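**Open day on Jan 22, 2022: can kids run the marker demo?**

*posted by narno_parent*

We're going to the Herine open day with two kids, 5 and 9. The flyer says the arm puts markers in a pen cup and visitors can have a turn. Is the small one allowed?

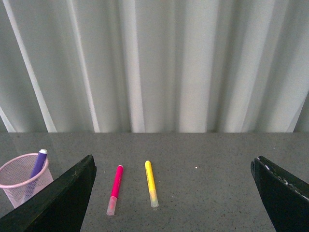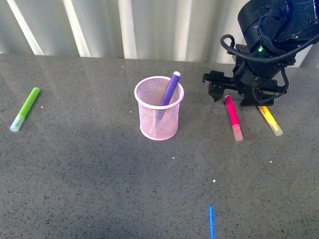 Also, do we have to book?

**Matúš Beneš**

Yes, with an adult next to them. You pick a color and the operator starts the run. The arm moves slowly, and children stay behind the tape on the floor. Booking is only for the Koppel hall tour, and that one is full at 200 people. The marker table is walk-up. Go before lunch, the line was about 40 minutes when I went in May.

**tratix_fan**

no idea about age limits but parking is bad, use the lot behind building 117

**gowen3333**

My son was four and got a turn. He picked yellow. Strollers have to stay in the lobby, so bring a carrier if you have a baby too.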